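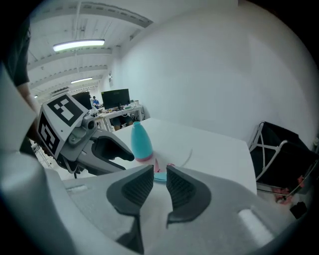 Light teal-blue bottle with a small teal cap, on a white tabletop.

How Bicycle Gears Work
Vumolex Junior Science: Sports and Machines
By Ingrid Sorensen
Updated 8 August 2022
Reading level: grades 4 to 6

A bicycle turns the motion of your legs into the motion of a wheel. Gears control how far the bicycle goes each time your legs make one full circle. They also control how hard you have to push.

The parts

The pedals are attached to two metal arms called cranks. The cranks point in opposite directions, 180 degrees apart. When one foot is at the top of its circle, the other is at the bottom.

The cranks turn a toothed wheel called a chainring. A bicycle may have one, two or three chainrings. The teeth fit into the gaps in the chain, and the chain runs back to a smaller toothed wheel in the center of the rear wheel. A toothed wheel at the back is called a sprocket. Bicycles with many gears have a stack of sprockets, and the whole stack is called a cassette.

The chain sits on one chainring and one sprocket at a time. Each pairing is one gear.

Counting teeth

Each time the chainring moves forward by one tooth, it pulls one link of chain. That link moves the sprocket forward by one tooth. The chain cannot slip, so the number of teeth passing at the front always equals the number passing at the back.

Take a chainring with 39 teeth. One full turn of the pedals moves the chain by 39 teeth. If the sprocket at the back has 13 teeth, it has to go around three times to use them all up:

39 divided by 13 = 3

The answer is called the gear ratio. In this gear the rear wheel turns three times for every turn of the pedals.

Now move the chain to a sprocket with 26 teeth:

39 divided by 26 = 1.5

The wheel turns one and a half times.

If the sprocket also has 39 teeth, the ratio is 1, and the wheel turns exactly once.

How far is one turn?

The distance around the outside of a wheel is its circumference. Suppose the circumference of your rear wheel, with the tire on, is 78 inches. Each time the wheel goes around once without skidding, the bicycle moves forward 78 inches. To find the distance for one turn of the pedals, multiply the circumference by the gear ratio.

Ratio 3: 234 inches
Ratio 1.5: 117 inches
Ratio 1: 78 inches

A gear with a large ratio is called a high gear. A gear with a small ratio is called a low gear. The words "high" and "low" refer to the ratio. They do not refer to hills, which confuses many people, because low gears are used for climbing high hills.

Why low gears feel easier

Lifting yourself and your bicycle up a hill takes a certain amount of energy. The gears do not change that amount. They change how it is divided up.

Suppose a hill road is 618 feet long. That is 7,416 inches. In the gear with a ratio of 3, you need a little less than 32 turns of the pedals to reach the end. In the gear with a ratio of 1, you need a little more than 95. Each of those 95 turns takes one third of the push, but there are three times as many of them.

Engineers call this a trade between force and distance. A ramp makes the same trade. Walking up a long ramp takes more steps than climbing a ladder to the same height, and each step is easier.

A small part of your energy is lost to rubbing between the links of the chain and the teeth. This rubbing is called friction. Oil on the chain reduces it. Mud increases it.

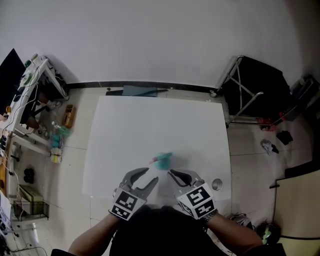 Two hand-held grippers on either side of a small teal object with a pink-red tip.

How the chain changes place

The part that moves the chain from one sprocket to another is the derailleur (say "dih-RAY-ler"). It hangs below the cassette and has a pair of small toothed wheels that guide the chain. A steel cable connects it to the shifter on the handlebar. When you click the shifter, the cable is pulled tighter or let out by a small, fixed amount, and the derailleur moves sideways.

The chain then runs at a slight angle. The teeth of the next sprocket catch it and carry it across. This works only while the chain is moving forward, so you have to keep pedaling when you shift. If you push very hard at the same moment, the chain is tight and has trouble climbing onto the new teeth. You may hear a grinding or clunking noise. Ease off for one turn of the pedals and the shift will be quieter.

The derailleur has a second job. A chain needs to reach farther around a large sprocket than around a small one. The lower arm of the derailleur has a spring in it. The spring pulls the arm back and takes up the extra length of chain when you shift to a small sprocket.

Some bicycles have their gears sealed inside the hub, at the middle of the rear wheel. A hub like that can usually be shifted while the bicycle is standing still. Rain and grit stay out of it, but it is heavier and harder to repair at home.

Choosing a gear

The speed at which you turn the pedals is called cadence. It is measured in turns per minute. Riders change gear mostly to keep their cadence steady while the road changes.

Starting from a stop: use a low gear.
Going uphill: shift to a lower gear before the hill gets steep.
Riding into wind: shift down by one or two sprockets.
Flat road: use a middle gear.
Going downhill: use a higher gear, or stop pedaling and coast.

If your legs are spinning very fast and the pedals feel empty, your gear is too low. If each push is slow and your knees hurt, it is too high.

Try it

You need a bicycle, a piece of chalk and an adult to hold the bicycle upright with the rear wheel off the ground.

1. Make a chalk mark on the rear tire.
2. Turn one pedal until it is at the very bottom.
3. Slowly turn the pedal forward through one full circle. Count how many times the chalk mark goes around.
4. Have the adult help you change gear, then do it again.

Keep fingers, hair and shoelaces away from the chain and the spokes.

Write down the number of turns for each gear. Then count the teeth on the chainring and the sprocket, divide, and compare the two answers.

Words to know

Cadence: how fast the pedals are turned
Cassette: the stack of sprockets on the rear wheel
Chainring: a toothed wheel turned by the cranks
Circumference: the distance around a circle
Derailleur: the part that moves the chain from one toothed wheel to another
Gear ratio: chainring teeth divided by sprocket teeth

Next in this series: Why Brakes Get Hot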